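Teleop demos for ball-to-tray task: vary the start layout or keep it fixed?

Posted in Florska Help > Teaching by demonstration

Tyra Kvam

I'm recording demonstrations for a simple pick and place task. Five table tennis balls go into a plastic tray, one at a time. I drive the arm by remote control and every run gets saved with the wrist camera and the overhead view. So far I have 71 runs.

For the first batch I put the balls in the same spots every time, using the grid on the mat. The trained policy was fine as long as I set things up exactly that way. If I moved a ball over by one square it closed the gripper on nothing and then carried the nothing to the tray. Since Monday I have been placing the balls by hand without looking at the grid, and now my own driving is worse. I hesitate, I back up, and some runs take twice as long. 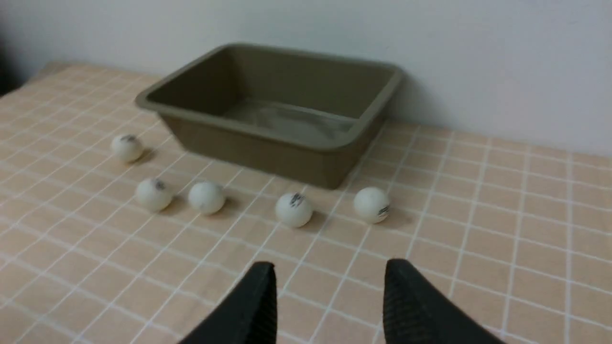
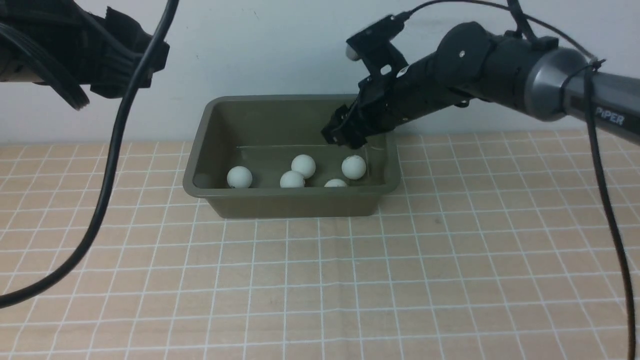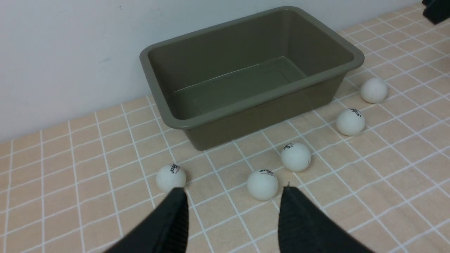 Same task and same mat in all three.

What I want to know is whether I should throw out the fixed runs and start over, and whether the slow runs with hesitation are worth keeping. The Sitent guide says to aim for 400 but doesn't say anything about how mixed they should be.

Keerthana Ramasamy

Keep the fixed runs. They still show the approach, the grasp and the release, and those don't change much with the layout. Just don't let them be most of your data. I did a similar task with bottle caps and ended up with 208 runs, of which the first 50 were all one layout. Once the varied ones outnumbered them the misses at new positions mostly stopped.

For the slow runs, I sort them by what went wrong. If you missed a ball, opened up, and got it on the second try, keep it. The policy needs to see how to recover. If you sat still for several seconds deciding which ball to go for, cut it — the arm will learn to sit still too. Pick an order before you start and stick to it. I always go left to right as seen from the wrist camera at the home position.

Two other things. Balls close to the tray are harder because the fingers can bump the rim, so make sure you have plenty of those. And write down your release height. Mine drifted over a week and I had balls bouncing out in playback.

lokitex_user

had the same problem, more data fixed it. 400 is overkill imo

Blomqvist

Check your control lag before you blame your driving. Mine was bad over wireless and I kept overshooting and correcting, which looks a lot like hesitation in the recording. I went to a cable and my runs got shorter the same day. I would also practice 3 runs without recording each time you sit down.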